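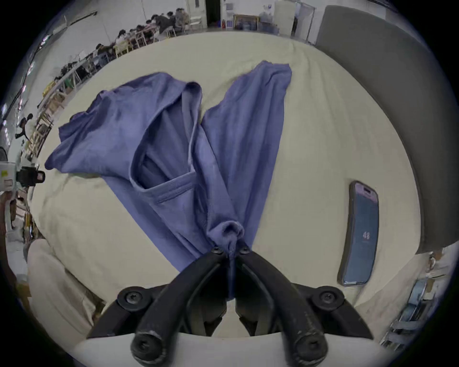
Blue cotton T-shirt, crumpled on the bed

How do you fold T-shirts on a bed without them coming out crooked?
Stomville Home Help > Laundry and Closets
Viewed 2468 times

Rongrong Meng
Hello everyone, I have been reading this board for ages and finally have something to ask! I moved into a smaller apartment in November and lost the big laundry table I used to fold on, so now all of my folding happens on the bed. I really thought it would be a nice change (I can put the radio on, I can sit down when my back gets tired), and it is nice, except that my T-shirts come out looking terrible. They start square and end up as a sort of leaning parallelogram, and then they won't stand up next to each other in the drawer.

The thin cotton ones are the worst. The blue one at the top of my post is a good example. One sleeve goes off to the left, the body runs away at a slant to the other side, and the neckband gets itself twisted into a loop so that the inside of the shirt is showing. By the time I have untangled the neck, the hem has moved, and when I pull the hem back, there goes the sleeve again. My heavier shirts and my husband's work shirts don't do this nearly so much.

I have a feeling the sheet might be part of the problem. I make the bed before I start, and I do smooth it over with my arm, but it never stays smooth for long.
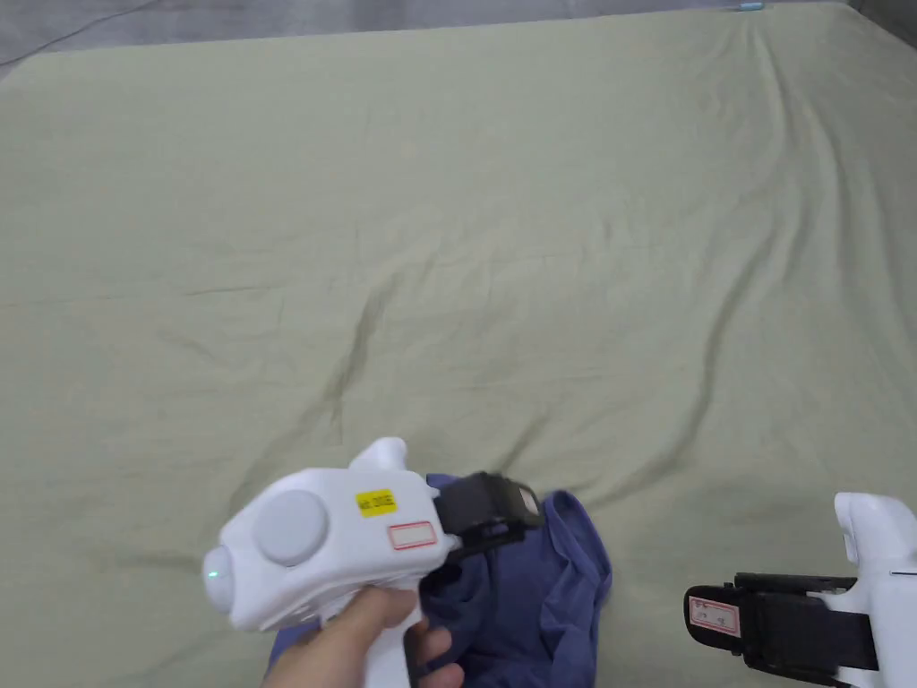 The sheet, with a long crease running down toward the left

So my questions are these. Should I be stripping the bed and folding on the bare mattress? Is there some kind of board I ought to buy? And is there an order to it, I mean sleeves first or sides first? My mother folded everything against her chest standing up and never needed any surface whatsoever, and I am sorry to say I did not inherit that from her. I do one big load every Sunday, so whatever you suggest has to be something I can stand to do over and over. Thank you so much in advance, and please don't worry about being too basic with me.

Answers

Bangash
Just roll them. Hang up the nice ones and roll the rest. I quit folding years ago and my drawers are fine.

Ruoxi Luo
Hi Rongrong, and welcome to the posting side of things! I folded on a bed for most of my twenties, so I have a lot of sympathy, and I'm going to go on a bit.

I do think the sheet matters, though you don't have to strip the bed. Cotton grabs cotton. When you drag a thin shirt across a sheet to straighten it, the sheet comes along for the ride, and you get those long creases like the ones in your second picture. Then the shirt settles down over the ridge and looks straight when it isn't. So pull the sheet tight from the far side and tuck it in again, hard, before the first shirt. After that, try not to drag anything. If a shirt lands wrong, pick the whole thing up by the shoulder seams, give it one good shake, and lay it down again from the hem end first. It feels slower but you'll stop chasing that sleeve around.

For the twisted neck, put your hand up inside the shirt from the bottom, take hold of the neckband, and turn it the right way from in there. Trying to do it from the outside is what wrecks the rest of the shirt, at least when I do it.

Then the order I use is:

Lay it face down with the neck pointing away from you.
Smooth from the middle out to the side seams with flat hands.
Bring one side in to about the middle of the shoulder, and lay that sleeve back on itself.
Do the other side to match.
Fold the hem up to just short of the collar, then fold in half again, or in thirds if the drawer is shallow.

If you want a board, there are proper folding boards, and I had one made by Moltach that I liked well enough until the hinge went. A large stiff piece of cardboard does the same job. Mine came from the side of a moving box. Lay it on the bed, fold on top of it, slide it under the pillows when you're done.

One more thing and then I'll stop. Fold the thin shirts first while you still have patience, and leave the towels for last!

Rongrong Meng
Ruoxi, thank you, this is so kind and so thorough! I cut up the box my Stosgate bookcase came in, and the cardboard has made more difference than I would have believed. The neckband trick is wonderful too.
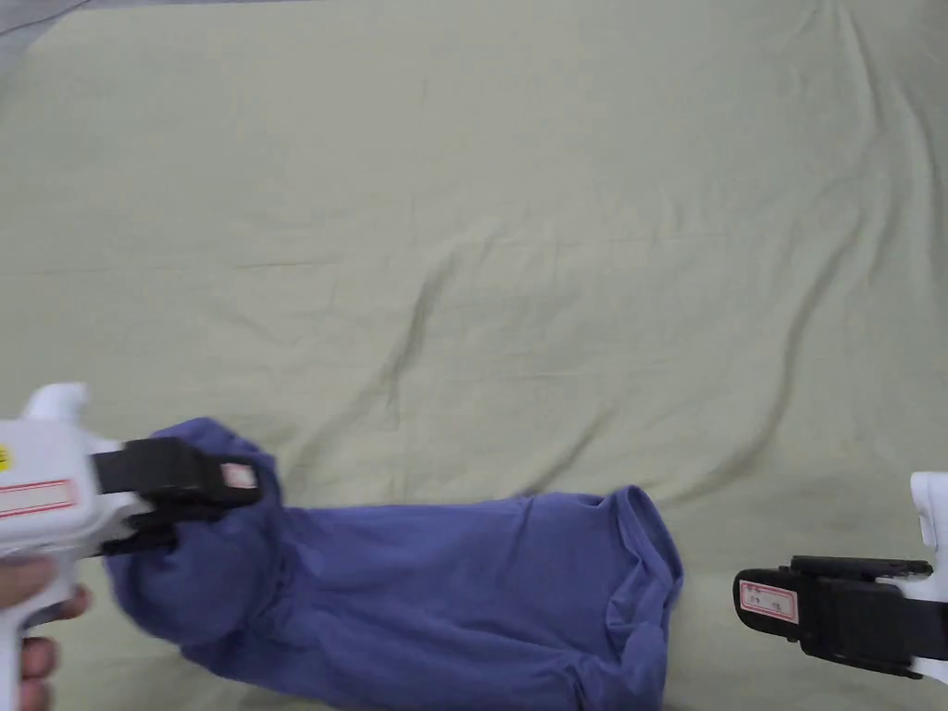

I did also try rolling, because I didn't want to ignore Bangash, and I can see the appeal for pajamas and gym things. With the thin shirts I need more practice. The blue one bunched up into a lump at the left end while the other side stayed flat, more of a loose tube than a roll, with the opening at the end gaping. Should I be folding it into a neat strip before I roll? I was only gathering it up and hoping.

Ruoxi Luo
Yes, strip first! Sides in just as you would for folding, press it flat with your forearm, then roll from the collar down to the hem so that the thick part is in the middle. Keep both hands on it, one near each edge, and go at the same speed with both. And do it on the cardboard, the sheet will fight you there as well.

Bangash
What she said. I start from the collar too.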